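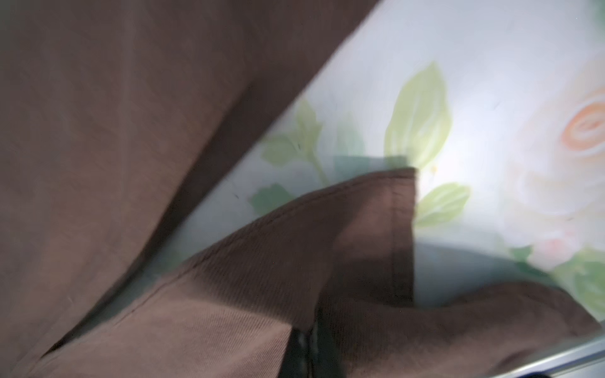

Making a double-sided summer throw from two flat cloths

Nirnstead sewing notes, sheet 4

Level: basic straight stitching
Finished size: set by the smaller of your two cloths

A throw of this type has no wadding. Two layers are joined at the edge, turned through a gap and held together with a few lines of stitching across the middle. It is light enough for November evenings indoors and dries quickly on a line. The method below assumes one woven cloth with some body, such as a light twill, and one plain-weave cotton, such as an old sheet.

What you need

Two cloths, each with a small margin over the finished size
Polyester thread to match the heavier cloth
Machine needle, size 80 or 90
Long ruler and tailor's chalk
Pins or clips
Iron and pressing cloth

Before cutting

Wash both cloths at the temperature you will use for the finished throw. Cotton sheeting that has been through many washes will shrink very little, but new twill can lose a noticeable amount in length. If the two shrink after joining, they will do so at different rates and the edge will pucker. Dry them flat or over a wide rail, then press along the lengthwise grain.

Check for thin places by holding each cloth up to a window. A worn sheet is usually weakest across the middle. Cut around the weak area if there is enough left.

Finding the straight grain

Snip into the selvedge and pull one crosswise thread until it shows as a line across the cloth. Cut along that line. Printed patterns are often slightly off grain, so do not use a row of flowers as a cutting guide. If the print is badly off, follow the grain and accept the tilt.

Do the same at the other end. Fold the cloth in half lengthwise and see whether the corners meet. If they do not, pull the short diagonal firmly, working along it a hand's width at a time, and test again.

Laying out and pinning

Work on a surface larger than the cloth, or on a clean floor. Lay the sheet right side up and smooth it from the centre outwards. Lay the heavier cloth on it, right side down. Fabric crosses the surface at a slant very easily at this stage, as the pinkish-tan band does in the second picture, and wrinkles then collect towards one end. Lift the top layer clear and lay it again; dragging it into place stretches the bias and leaves a ripple that pressing will not remove. When both layers lie flat, pin along one long edge first, then the opposite edge, then the ends.
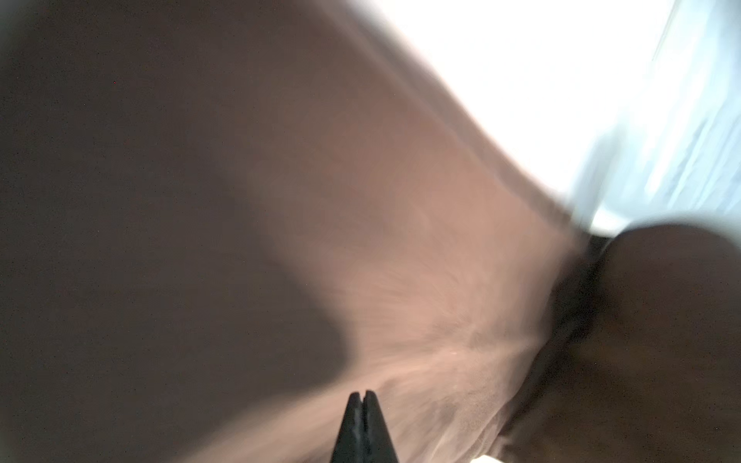

Joining the edges

1. Chalk a seam line 20 mm in from the cut edge on all sides.
2. Mark a turning gap in the middle of one short side, wide enough for your hand.
3. Stitch from one end of the gap, around all four corners, to the other end. Reverse a few stitches at the start and finish.
4. At each corner, stop with the needle down, lift the foot and pivot.
5. Trim the seam allowance to 8 mm, except at the gap, where it should stay full width. Clip the corners diagonally, leaving a few threads' clearance from the stitching.
6. Press the seam as sewn, then press it open as far as the corners allow.

Turning and closing

Reach through the gap and draw out the far corners first. Ease each one square with a blunt tool, such as a knitting needle. Roll the seam between finger and thumb until it sits exactly on the edge, and press. Fold in the allowance at the gap and slip stitch it shut.

Topstitch all round, 4 mm from the edge, with the heavier cloth uppermost.

Holding the layers together

Chalk parallel lines across the width, spaced to suit the cloth. Pin across each line and stitch with a slightly longer stitch than before. Sew the middle line first and work towards the ends, always starting from the same side. If the lower layer creeps, reduce the presser foot pressure or fit a walking foot.

Care

Wash with similar colours and reshape while damp. Press on the sheet side.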